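Camp Leadership, handout 2 - seasonal staff, hiring + keeping them

Notes only, reading is in the pack. Bring the Fotstead staffing sheet next time, we'll need it.

**Why returners matter**

- know the site, the songs, the bedtime routine
- cost less to train. Not free though! Still need the full safeguarding session every year
- parents ask for them by name

Fotstead case: 331 campers over the summer, 34 cabin staff. Work out the ratio yourselves, then take off days off and night duty. Looks very diffrent. Most of you forgot night duty last time.

**Interviews**

Ask for one real thing they did with a difficult child. Not "what would you do if". Follow up twice. If the answer gets vaguer, write that down.

References: phone, don't email. Ask "would you have them back?" and then wait.

Specialist staff (arts, waterfront, climbing) get a skills check as well as the interview. Barrera runs theirs on site, Plostusow takes certificates only. Compare the two for the seminar, half a page.

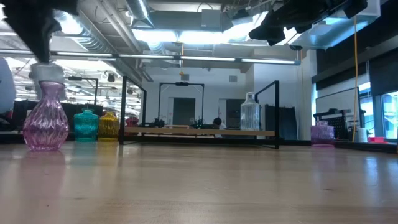
## Pre-camp week

- day one: rules, tour, food. Keep it short, people are tired from travelling
- safeguarding before any campers arrive, no exceptions
- mix old and new staff in cabins early on
- last day mostly free, they wont get another

Vindine spent 1555 on its training week, food included. Is that a lot? Depends what you count as training. See the budget table in the pack, second column.

Still to cover: mid-season reviews, end of season letters, when to let someone go.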